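Writing for Young Readers – Handout 4: What happens to a picture book between the pitch and the printer

Notes to go with the session, February 2026. Bring your own 14-spread plan next time, even if it's a mess (mine always are).

Where we'd got to

Last time we looked at openings, and I asked you to copy out the first spread of a picture book you love by hand. If you haven't done it yet, please do! It takes ten minutes and you learn more about sentence length from a pencil than you will from me talking at you.

This week is the making of the thing. I worked for a small children's publisher called Levness for a good while before I started teaching, and most of what follows comes from there, so bear in mind that a bigger house will have more people and more meetings.

The text on its own

An editor reads your text without pictures first. That sounds obvious, but plenty of new writers send in pages and pages of illustration notes – "Filip is wearing a blue hat, he looks sad, there's a dog behind him" – and the story gets lost under them. Filip was the bear in a text I worked on called Filip Goes to Skolisdale, by the way, and he'll turn up all through these notes because I still have the drafts and I know them by heart.

The first draft of Filip was 3117 words long. For a picture book! The final text was 300. Nearly everything that went was description: what the train looked like, what was in the sandwiches, how the hills round Skolisdale changed colour. All of that could be drawn. What stayed was what Filip said, what he wanted, and one joke about a ticket inspector that the author fought for (she was right, it gets the biggest laugh when you read it out).

Exercise for pairs: take one page of your own draft and cross out anything a reader could see in a drawing. Swap. Read what's left aloud to each other. If it still makes sense, keep cutting.

Spreads and page turns

Most picture books have 32 pages, and once you've taken off the title page, the copyright page and so on, you usually have 12 to 14 spreads to play with. Check with the publisher, as some of them use the endpapers as well and that changes the sum.

A page turn is a pause you can't get any other way. Children wait for it. Put your questions on the right-hand page and your answers over the turn. "Filip opened the door and there was –" and then you make them wait while Grandad fumbles with the corner.

A weak turn is one where the sentence could just as well have carried on down the page. Go through your plan and mark each turn strong or weak. Three weak ones in a row and you've got a sag, nearly always in the middle, and nearly always where the character is travelling somewhere.

Finding the pictures

Writers don't usually choose their illustrator. People are often a bit shocked by this. The editor and the art director draw up a list, send the text out, and look at samples. You may be asked what you think, and you should say, but go gently. Your illustrator is a second author, and the best thing you can do is leave room.

Roughs come first, in pencil. This is the time to speak up if the text and the drawing are saying the same thing twice. We lost another 49 words from Filip at rough stage, before we got down to the final count, and the author did most of the cutting herself once she saw what his face was doing.

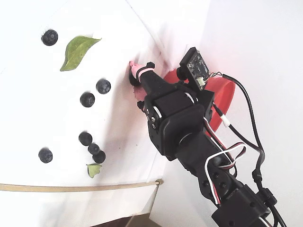 Fig. 1. Arm and gripper with pink-covered fingertips, on a white surface.

Reading for sound

Picture books are read aloud by tired people. Read yours aloud when you're tired! Then get somebody else to read it to you cold, with no warning, and mark every place they trip. Don't explain or help. If they stumble twice on the same line, the line is wrong.

Names matter here too. The rival bear in Filip was called Doreck, and we had a long argument over whether parents would say Dor-eck or Door-ick. In the end we left it, but he never appears in a rhyming line.

Proofs

You'll get page proofs late on, and by then you should only be fixing mistakes. Look at the things everyone forgets: the spine, the blurb, your own name. Check that no words have slipped into the gutter between the pages.

For next time

Finish your spread plan, with each turn marked strong or weak.
Bring one picture book published in the last few years, borrowed from the library if you can.
Read the first two sections of the reader on rhyme (we won't get to non-fiction until May, so you can leave that part for now).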